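Clirkach gardeners get their swap table back

2021-03-13

Gloves, hand forks and potted succulents are changing hands again in Clirkach, where the neighbourhood garden swap has reopened at the Burar Street hall with 96 households already signed up!

The idea is wonderfully simple. Bring something you've stopped using (a tool, a spare pot, a packet of seed you'll never get around to sowing) and take home something you will. Last March the swap moved around 500 items, and organiser Edivaldo Vieira is hoping for plenty more this time.

"People think their old gloves are rubbish, and then somebody's thrilled to have them," he said. "I've had the same yellow-handled fork for years and it came off this table."

It isn't all garden gear, either. Colourful baskets and trays are always popular, kitchen odds and ends turn up too, and a wire rack on the wall makes a great little shelf for seedlings.
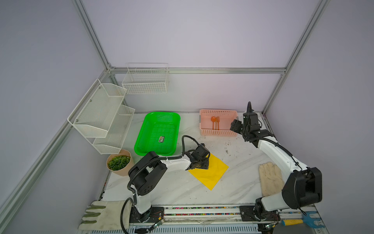

Vieira would especially love more succulents, as they travel well and forgive almost anything – perfect for a first-time grower or a kid with a sunny windowsill.

The swap runs through to the end of March. Entry is $2, kids are free, and drop-offs can be left at the side door on Usman Lane.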